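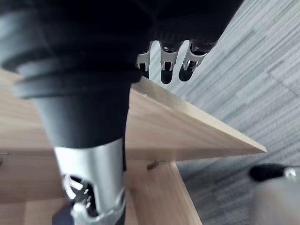 Slide 1. My part covers how we score approach, the stretch before the hand touches anything. Krishnamoorthy Annamalai did the annotation and I did the fitting, so questions on labels go to him. On Goneck the wrist view is the one we annotate. Look at the band of grey carpet between the black fingertips and the pale edge of the wood. We mark the fingertips and the nearest edge in each still, and the gap between the marks is the input. We had 2,618 stills labelled by the end of June.

Say: the gap is in image units. Depth comes in on slide 3.

Slide 2. Head view. We use it for one label only, the state of the furniture. Door open or closed, left and right scored separately. On this one it's left open, right closed, and the blue binder on the upper level gets its own tag. Szabolcs Bodnár asked for the tag after the Deák review. Pause here, people like to look for the hinge.

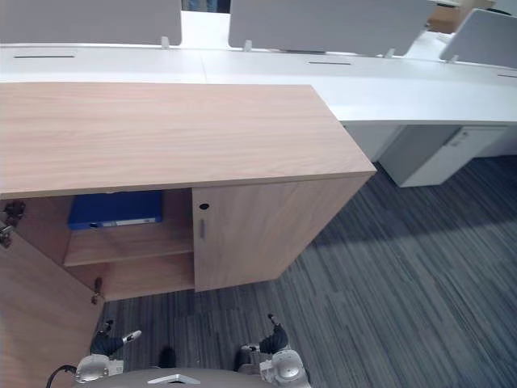 Slide 3. Result

Two models, same split, 300 stills held back. Onis takes the wrist view alone. Curura takes both. Curura was better on doors and no better on table edges, and we don't have a good account of that yet. Say so plainly.

Skip the depth plot if short of time. Go straight to the error table and leave it up for questions.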